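Flyers, backpacks and a federal lawsuit

So I finally read the whole complaint. All 40 pages of it, at the kitchen counter, with coffee, while the rest of the house slept in. If you live anywhere near Flimeck you already know which one I mean, because it's all anyone talked about at pickup last week. If you don't, let me back up a little.

Our school district sends flyers home. Paper ones, in backpacks, usually on Monday, in a folder that comes back with a banana smell no matter what you do. Soccer signups, the library's summer reading thing, piano lessons, a place that does karate birthday parties. Any local group can drop a stack at the district office, somebody stamps each one "not sponsored by the school," and off they go.

Camp Pustell is a day camp that runs for two weeks in June. It's attached to a church out on the county road, and the mornings are Bible stories and songs and the afternoons are swimming and crafts. They dropped off 300 flyers for Dandell Middle School this spring and got them all back with a sticky note that said the district doesn't distribute religious material. The camp's parent group asked for that in writing, got a letter saying the same thing in more words, and then they sued.

I should say where I'm coming from. We're not churchgoers. My kid has never been to Pustell and would rather eat the folder than sing before noon. I also don't love the idea of school being used to hand out anything to my kid that's trying to change what she believes. So I went in expecting to be on the district's side, and I came out kind of a mess about it.

The thing that got me is on page 11, where the complaint lists what did go home this year. There was a yoga and "mindful spirit" workshop. There was a character-building club that talks about values and being a good person. There was a day camp (Rizzi Day Camp, which we've done, which is great, please don't cancel my spot) that covers pretty much the same hours and ages as Pustell and has the same swimming. The argument is that the district opened the door to everybody who runs stuff for kids, and then shut it on one group over the point of view it comes with.

I posted a short version of this on the neighborhood page on my way to bed, and by morning there was a pile of replies.

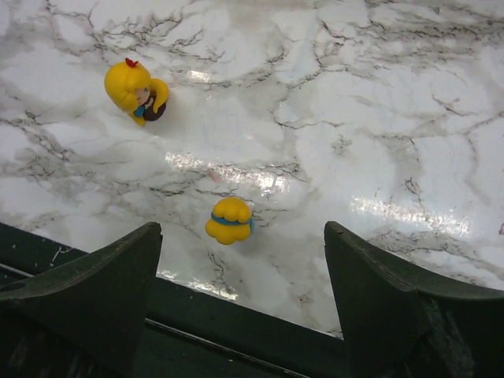 You're leaving out that these are eleven-year-olds, one parent wrote back. A kid that age gets a paper from her teacher and thinks the teacher wants her to go. The stamp on the bottom doesn't mean a thing to her. I'd be just as mad if it was my own church doing it.

I've thought about that reply a lot. It's a fair worry! My daughter thought for an entire year that the karate place was part of the school. But then I look at the folder and wonder who's reading it, and in our house it's me, on the floor by the front door, throwing most of it straight into recycling. The flyers are addressed to parents. From what I can tell that's a point that comes up in these kinds of cases too – who the message is really aimed at, and whether a reasonable grown-up would think the school was behind it.

Now, I am not a lawyer. I took one business law class a very long time ago and what I remember is the vending machine outside the room. But the basic idea, as I understand it, is that a public school doesn't have to let outside groups use its backpack mail at all. Once it does, it can set limits on the kind of thing that goes in, like "only activities for students," and it has to apply them the same way to everyone. What it can't do is allow a subject and then turn away people for talking about that subject from a religious angle.

The district's policy, by the way, is a page and a half long and it's a strange read. It bans flyers that are "religious, political or otherwise divisive," and "divisive" isn't defined anywhere. I went looking in the definitions. There's one for "flyer." There's one for "business day."
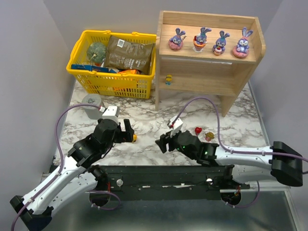 What the board meeting was like

Long. It started at seven and the lawsuit didn't come up until after the bus contract, the gym floor and a very detailed talk about gutters. The board can't say much while a case is open, so they mostly nodded. Public comment was three minutes each, and the little timer light kept going to red in the middle of people's best lines.

I figured it would be ugly and it mostly wasn't. One dad said he sends his kids to Pustell and all he wants is the same slot in the folder the soccer league gets. A grandmother said she'd grown up as the only kid of her faith in her class and she remembered exactly how it felt when papers went around. Both of them got applause, partly from the same people. I clapped for both, so I'm no help.

The district has 1,215 students, and I kept thinking about what this is going to cost. Our insurance covers some legal fees, we were told, but there's a deductible, and no one at the table wanted to say how big it is. I've got a request in at the office for that. I'll post it when it shows up.

The board did say it's "reviewing the flyer policy in full." I've heard two versions of what that means. One is a rewrite that lets in any nonprofit activity for kids, with a bigger disclaimer printed across the top. The other is ending backpack flyers for everybody, karate included, and putting a link on the website that none of us will ever click. 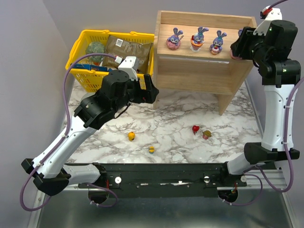
Can the district just stop sending flyers for everyone?

As far as I can tell it can, as long as the rule covers all outside groups the same way. That wouldn't automatically make the lawsuit go away, though, because the camp is also asking the court to say the old policy was wrong, and it wants its legal fees.

I got that question from four different people in the parking lot, so there it is in writing. I'd be a little sad if that's how it ends. I found our piano teacher in that folder. I found Rizzi in it too, the summer we moved here and knew exactly zero people.

If you want to read the complaint yourself, the clerk's office at the district has a copy you can look at during business days (see the definitions!). They'll charge you for photocopies, so bring quarters. The next meeting is in the Dandell library instead of the gym, on account of the floor, and signup for comments closes at noon that day. I'm going. I haven't decided if I'm talking.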